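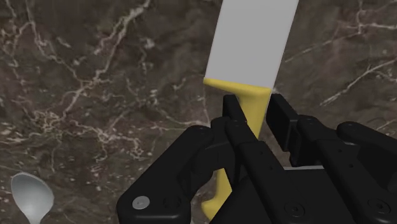 My youngest had her first proper spoonful of carrot last September, and I've been making the same little frozen batches for friends' babies ever since, so when Thilini Uddin asked me to write the method down I thought I might as well do it properly. It's the plainest recipe in the world, but there are a few things I wish I'd known before I started (mostly to do with lids).

All of this is meant for babies of around six months who are sitting up, holding their heads steady and showing an interest in food. If yours was born early, or you're not sure, have a word with your health visitor first.

## What you'll need

- 600 g carrots, the ordinary supermarket sort
- 200 ml water, plus a splash more for thinning
- a pan with a steamer basket and a lid that fits
- a stick blender
- two ice cube trays with covers
- freezer bags and a pen that writes on them

No salt, no sugar, no stock cube, and definitely no honey before their first birthday.

## Washing and chopping

Wash your hands, then scrub the carrots, peel them and take off both ends. I cut mine into coins as thick as my little finger, and it does help to keep them even or you'll be fishing out the done ones while the fat ones sit there squeaking.

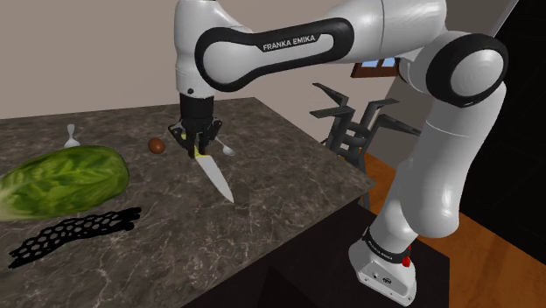 Carrots roll, and a rolling carrot is how I got the scar on my thumb, so halve each one lengthways and lay it flat side down before you do anything else. A damp tea towel under the chopping board stops that wandering off too. If your worktop is dark stone like this one, please don't be tempted to slice straight on to it, however easy it looks to wipe - a hard surface like that will blunt a good kitchen knife in no time, and crumbs and splashes are much harder to spot than they are on a pale one. Wipe the whole thing down before you start and again before the blender comes out.

## Steaming and blending

Bring the water to a simmer in the bottom of the pan, put the carrots in the basket and the lid on, and leave them for fifteen minutes. Top up the water if it gets low. They're ready when a table knife slides through with no push at all.

Tip them into a deep jug, add a few spoonfuls of the steaming water and blend. Start thick!
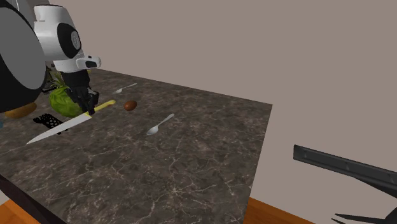
You can always loosen it with more water, or with your baby's usual milk if you're serving it straight away, but you can't take water out again. After a week or two I stop blending quite so long and leave a few soft lumps in, and Venla Turunen, whose twins were dreadfully suspicious of anything orange, went straight to mashing with a fork and never looked back.

## Cooling and freezing

1. Spread the purée in a shallow dish so it cools quickly.
2. Spoon it into the trays, cover them and freeze until solid.
3. Pop the cubes into a bag and write the date on it (mine says 23rd January, carrot, which is all you need).
4. Use them within three months.

To serve, defrost a cube or two in the fridge overnight, heat until piping hot all the way through, then let it cool and test it yourself before it goes anywhere near the baby. Anything left in the bowl goes in the bin, and please don't refreeze it.

Parsnip and butternut squash work in just the same way, though squash gives off more water, so hold back on the thinning.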